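Visit to Fluviren, June 2, 2022
Report by Dace Luik

Four members of the purchasing group visited Fluviren to see the Gredier sorting kit, which is on offer to training centres and small workshops. We were received by Ieva Jaunzems, who is responsible for sales, and Uldis Grīnberga, who set up the demonstration.

The kit is supplied as a short conveyor, a control unit and a set of sample parts. Mr Grīnberga explained that the operator teaches each new part by placing it on the belt and confirming its name on the screen. The supplier states that 39 parts can be stored in the standard version and 200 in the extended one. We were not able to test either figure during the visit.

Our questions dealt mainly with upkeep. Belts are replaced by the customer — a task put at 44 minutes in the manual — and the control unit must be returned to Fluviren for repair. Ms Jaunzems agreed to send the terms for a loan unit in writing.

The group found the teaching procedure clear and the manual in need of editing. Elīna Stankevičius asked that electrical parts, such as push buttons with their contact blocks, be included in any trial, as these are what our trainees handle most.
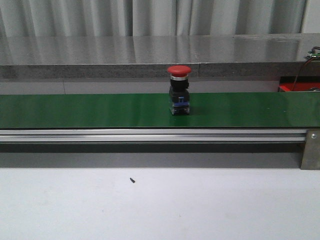
A trial in December was proposed, subject to the loan terms being received.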